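The Small Shop That Won't Stop Wrapping

26 March 2021
Words: Lindsay McPhee

Twenty past nine and the paper is already out. Huia Tipoki is at the back counter at Ollano, tape gun in one hand, coffee going cold. Forty-odd orders to get out before the courier. Well, 42. She checks the list again. Yes, 42.

Ollano sells soap, candles, tea towels. Nice stuff, not cheap. A year ago nearly all of it went out the front door in people's hands. Now most of it leaves in a box, and the box has become half the job.

"I used to think packaging was what you threw away," Tipoki says. "Then folks started writing to me about it. Not the soap. The box."

So she got serious. Tried kraft mailers first. Fine, sturdy, dull. Tried printed sleeves from Brurero, lovely color, but the minimum order was huge and they sat in her hallway until October. Her partner was not thrilled. Then Forsberg, a two-person carton outfit on the other side of town, who will cut a run as small as 50 and don't mind if you change the size on them.

That last bit matters more than you'd think. A box that fits needs less stuffing. Less stuffing, less mess, lower postage. Tipoki dropped from 4 box sizes to 2 and says she hasn't missed the others. The big ones mostly shipped air anyway.

Color is where she digs her heels in. Plain brown is cheaper and everyone told her to stay there. She didn't. Pinks mainly, some greens, a mustard that came out wrong and got used up on trade orders. Printed color scuffs at the corners, and folds can crack if the board is too dry, so she folds slow and stores flat, away from the heater. Learned that one the hard way in teh first winter.

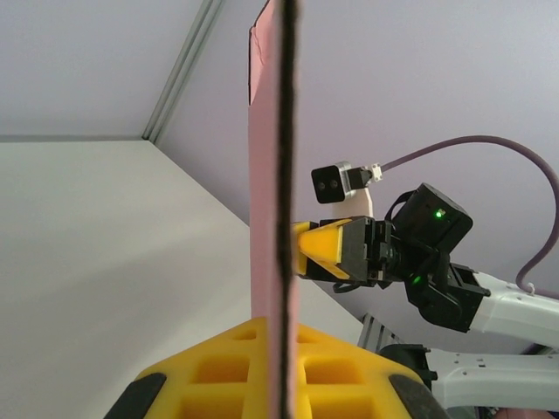 Does a colored box cost a small shop much more? Roughly a third more per box at Ollano's volumes, and Tipoki builds it into the price of the gift sets only.

Everything else goes out plain, with a stamp. Customers seem happy with that. She did try the eco filler from Alent, shredded, crinkly – got everywhere, stuck to the candles. Back to tissue. Two sheets, one fold, done.

Any advice for someone starting out? Order samples. Post one to yourself, then post it to your mom. Don't buy a thousand of anything becuase the unit price looks good. And measure your tallest product before you measure the box – she's met three people who did it the other way round.

The courier's van pulls in at ten to four. Six parcels still open on the counter. Tipoki waves at him through the window, holds up five fingers, keeps taping.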